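Filed under: Home & Storage > Closets and Entryways > Shoes

Where do you keep house slippers so they stay in shape?

I bought two plastic bins from Cotham for our entryway and I'm trying to get the family's shoes off the floor. Sneakers and boots are sorted. Slippers are the problem. Mine are the fuzzy kind, and after a few weeks at the bottom of a bin with everything on top, the backs fold in and the fleece goes flat. I'd like one spot for them that isn't the middle of the hallway.

Asked by Delphine Oyelaran, 2021-01-04

2 answers

Yasir Qureshi

Give them their own cubby, one pair to a cubby, and don't stack anything on them. I use a small box with holes in the side walls so air can get through. Three things that help:

1. Put them in side by side, toes to the back. You can grab them by the heel that way, and the bows and pom-poms don't get rubbed every time you reach in. 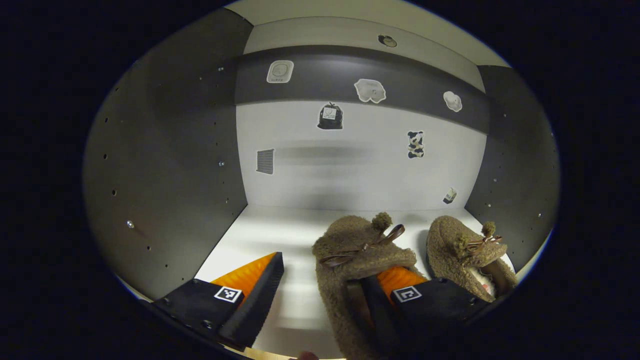
2. Shake them out over the trash first. Crumbs and hair get down into fleece and a light floor shows all of it.

3. If the backs have already folded, stuff the heel with a rolled sock overnight. Mine took 4 nights to stand up again. Brush the fleece with a dry pet brush while you're at it.

I put mine away in July and they came out fine in the fall. Check the label before you wash them, some have a glued sole.

drudach20

hooks. clip each pair with a clothespin and hang it inside the closet door. costs nothing. doesn't work so well if they're heavy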